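Traltberg three-drawer chest, white: review after a year
Posted by Blair Rankin, 10 October 2021

I bought the Traltberg last November to replace an old pine chest with runners that no longer held. It cost £312 with delivery. The box came in one piece, which meant getting a neighbour to help me up the stairs with it.

Assembly took most of an afternoon. The instructions are drawings only and step 13 is printed the wrong way round, so I fitted one runner back to front and had to take it out again. Have your own screwdriver ready, as the one supplied is too short to grip properly. 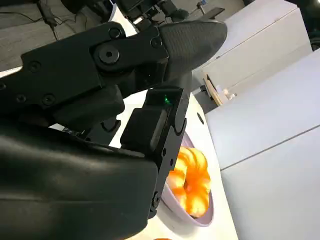
The drawers are deeper than I expected and take folded jumpers without squashing them. They close quietly. The bottom one has started to stick a little when it's full, and rubbing candle wax on the runner has mostly sorted it.

The finish marks easily. A mug left a ring on the top in the first week and it hasn't come out. Damp cloth only, according to the leaflet.

Customer service replaced a missing handle in 17 days, which is slow, but they didn't argue.

Four stars. I'd buy it again at a lower price.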